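Equipment Planning Board > Capital Requests > Second arm for the kitchen bench: purchase or lease?

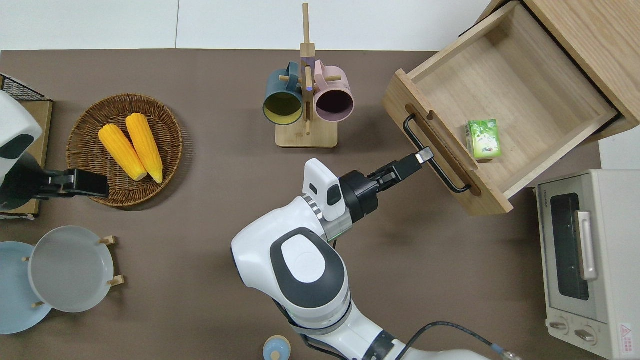 Posted by nmughal_procurement

Colleagues, I am preparing the equipment request for the assistive kitchen program and would welcome comments before it goes to the finance office in May. The question is whether the next manipulator should be bought outright or leased through Brivow on a 43-month term. The tasks it must cover are ordinary household ones: opening drawers, taking items out of them, and handling produce, cups and plates.

Brivow's lease includes replacement of the gripper fingers and one recalibration visit per year. Purchase includes neither. The request form allows one page for justification, so please be brief where possible.

Nighat Mughal
Equipment Planning

Posted by halvard_k

I would advise purchase. Our department leased for a full term and at the end had paid more than the list price, with nothing to keep. Finger replacement is a minor expense if spares are ordered in one batch at the start. We ordered from Dillutik and have not yet used the last box.

Posted by benchlead_4

I must disagree with the previous post. The expense in our case was staff time. When an arm is owned, every fault is the laboratory's own problem, and our technician gave up 64 hours last year to repairs that a lease would have covered. Those hours do not appear in any capital budget, and finance will not see them unless the request states them.

Posted by halvard_k

That figure depends a great deal on the duty cycle. How many hours per week is the bench expected to run?

Posted by nmughal_procurement

The plan assumes 1000 operating hours per arm over the first year, with no weekend use apart from one Saturday each quarter for open sessions.

Posted by r_castellan

At that level of use I would side with the lease, provided the contract names a response time. Ours said "prompt" and we waited three weeks for a wrist module. Please ask Brivow to put a number of working days in writing.

I would also ask that the request contain a separate line for the bench itself. Cabinets with working drawers, small appliances and dishes are consumables in this kind of work. Handles come loose and plates chip. We placed these under "miscellaneous" and the line was struck out at the first review.

Posted by benchlead_4

Seconded. Cable management should be included in the same line. It is inexpensive at the time of installation and tiresome to obtain later.

Posted by halvard_k

I have no objection to the separate line. I remain of the view that a five-year horizon favors purchase, and I would ask that both options be shown side by side in the request.

Posted by nmughal_procurement

Both options will be shown. I have asked Prestolitz for a purchase quotation so that the comparison does not rest on a single supplier. The draft will carry a bench line and a stated allowance for technician hours under the purchase option. Brivow has been asked for a response time in working days. Members who hold repair logs are asked to send them to me directly.

Last updated: Saturday, 9:40 a.m.

Reader comments (3)

Begum: Does the lease permit the gripper to be exchanged for another maker's? Ours did not, and we learned of the restriction after delivery.

t_oduya: Please check the insurance clause. Our carrier would cover only 70 percent of the value of leased equipment.

lab_annex: We would be grateful to see the final comparison table once it has been approved.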